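Technician for hand-held grippers and backpack rigs (full time)
Skoltora, Clurnstead site
Published: December 8, 2020

Skoltora records how people handle small objects with hand-held grippers, and the recordings are used for teaching robot arms. The equipment is worn and carried by operators through the whole shift, so it needs care every day. We are looking for one technician who will take over this care in our Clurnstead rooms.

What you will do

In the morning, before the operators come, you go through each pair of grippers. You check that the fingers close evenly, that the housing is tight and that the marker cubes at the base have not moved. A cube which sits even a little crooked spoils the recording, and we find it out only later, in the office. If a cube was knocked, you fix it again and repeat the calibration with the Roltau procedure (we will teach you this).

During the day you help operators to put on the backpack rigs and adjust the straps. You replace worn cables, keep the spare batteries charged and write each repair in the log. The log has 197 entries until now, and we would like that the next ones are easier to read than the first ones.

Once in a week you clean the markers and the headgear and test every rig on a short task with small plastic parts.

What we expect

– Experience with repair of small electrical or mechanical devices. Bicycles, cameras or printers are fine too.
– Steady hands and patience with small screws.
– You can solder a connector and crimp a cable.
– English good enough for the log and for talking with operators. Hungarian or Spanish is welcome, as we share parts with our workshop in Cuevas.

Programming is not needed.

Where you will work

The work is done standing, mostly at a white table, with a gripper in each hand when you try out a pair after adjustment. Other people will be working in the same room – please tell us if this is difficult for you.

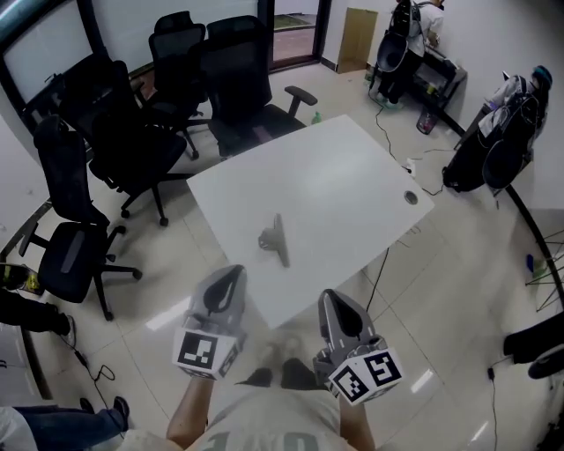

What we offer

A contract for one year with possible extension, paid training in the first five weeks, and a tool allowance of 100 euros. Start is in January or as agreed.

How to apply

Send your CV and a few lines about something you have repaired to Tímea Tóth, quoting reference 1205. Questions about the technical part are answered by Ottó Major, who looked after the rigs since September and will train the new colleague.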